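Greifervergleich: Paston und Passtead liegen fast gleichauf

Zwei Handgreifer, ein Wohnungstisch und 1.000 geplante Griffe — mehr Glamour war im Budget nicht vorgesehen. Seit März vergleicht unsere Gruppe die Fingersätze Paston und Passtead, beide von Hand geführt, beide mit derselben Kamera. Bis Redaktionsschluss waren 587 Griffe ausgewertet. 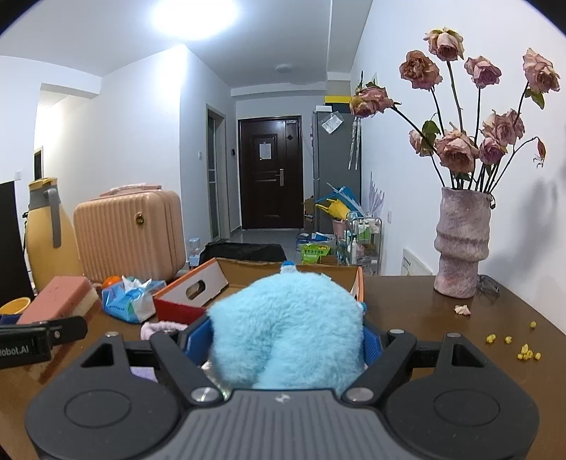 Am schwersten tun sich beide Fingersätze mit allem, was weich ist. Harte Kanten verzeihen einen schiefen Anflug, Plüsch gibt nach und rutscht dann gern beleidigt weg. Von 100 Griffen an Stofftieren gingen mit Paston 41 beim ersten Versuch daneben. Passtead schnitt etwas besser ab, braucht dafür aber spürbar mehr Kraft am Hebel, was nach einer Stunde auch der Unterarm zu Protokoll gibt.

Beim Ablegen in den Karton kehrt sich das Bild um. Passtead lässt spät los und schiebt gelegentlich den halben Inhalt mit, Paston öffnet sauber. Die Schachtel mit den Grifflöchern bleibt deshalb vorerst Teil des Aufbaus, auch wenn der Antrag auf eine genormte Ablage seit Monaten läuft — er liegt vermutlich gut.
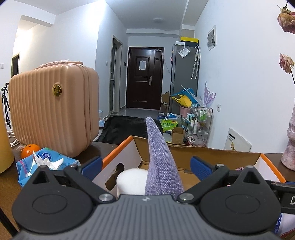 Arbeitsgruppe Greiftechnik, Labor Porholm

Im Juni folgt der zweite Teil, dann mit dem Regler Mansilla am Arm statt der menschlichen Hand. Dessen Hersteller verspricht ein ruhigeres Schließverhalten. Das versprach der vorige auch. Die Griffdaten beider Fingersätze werden nach Abschluss der Auswertung intern bereitgestellt. Wer eigene Gegenstände beisteuern möchte, kann sie bis 16 Uhr im Labor abgeben, bitte nichts Lebendes und nichts mit Sahne.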